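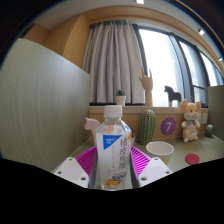 Zdenka Papadopoulos says she drank two glasses straight from the tap before her neighbor knocked and told her to stop. "I want to know why it was the neighbor," she said. "Where was the phone call?"

ASBY — Good question, and the town doesn't have much of an answer yet. A boil water notice is still on for 600 homes on the east side after a main let go under Slanina Street before dawn. Boil it or buy it, through tomorrow morning at the earliest.

The break was reported at 4:40 a.m. by a delivery driver. Water over the curb by then, and into the lower parking lot at the Bakus bakery. Crews had the valve closed before 7. Pressure dropped across the whole east side, and low pressure is what triggers the notice. No test has come back bad so far. No test has come back at all, in fact, first samples went to the lab at noon.

Rasha Matar, the town's utilities manager, said the pipe is cast iron and was on the replacement list for next year. It failed at a joint. A section 18 feet long is coming out and a new one going in, and she hopes to have the trench filled by tonight. Paving later. Expect a steel plate and a bump.

As for the calls, the automatic alert did go out, she said, but to an old list. Anyone who signed up after April wasn't on it. The town moved to a new alert service that month and the two lists were supposed to be merged. They weren't. Staff went door to door starting at 8, which left a good chunk of the east side making coffee with no idea.

"That one is on us," Matar said. "The list is being fixed today."

Thodoris Panagiotou has the hardware store at the corner of Slanina and Mill and had no water for the restroom untill mid-morning. He said this is the second break on that block since he opened. He would like to see the replacement moved up. So would the two other shop owners we talked to on the sidewalk, neither of whom wanted to be named, both of whom had plenty to say.

Calls about billing and pressure should go to the utilities desk at town hall, open until 7 tonight. Extra hour for the notice. The after-hours number is on the back of your bill.

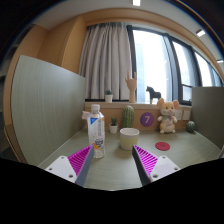 What to do for now

Bring tap water to a full rolling boil for one minute, let it cool, then use it. That goes for drinking, cooking, brushing teeth, baby formula, ice and pet bowls. Dump the ice you already have. Showers are fine, just keep your mouth shut. Laundry is fine. Dishwasher is OK only if it has a sanitize cycle.

Coffee makers do not get hot enough. Several people asked.

When the notice lifts, run every cold tap for five minutes and change the fridge filter.

Schools and stores

Asby Elementary is open, fountains off. Lunch was switched to sandwiches. The middle school is outside the area and not affected, and neither is the clinic.

Principal Ludmila Šindelář said parents can send a filled bottle with their kid tomorrow whether or not the notice is lifted by then. The school has some on hand for those who forget.

Mindis Market was low on gallon jugs by 10 a.m. and out of them by lunch. Smaller bottles still on the shelf when we checked, a case of 32 limit one per customer. A second truck is due this evening. Price has not changed, the store said.

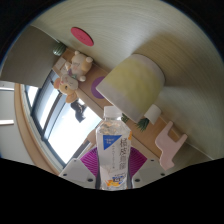 Bottled water is one option while the boil notice is in effect.

Which streets

Slanina from Mill to the river, all of Orchard, all of Tanner, and Route 33 from the gas station to the town line. If your on the west side of the tracks you are on a different main and can ignore all this.

Test results are expected after 9 a.m. tomorrow. Two clean rounds are needed before the town can lift the notice, so if the first is clean that still means waiting on the second. We'll update when the lab calls.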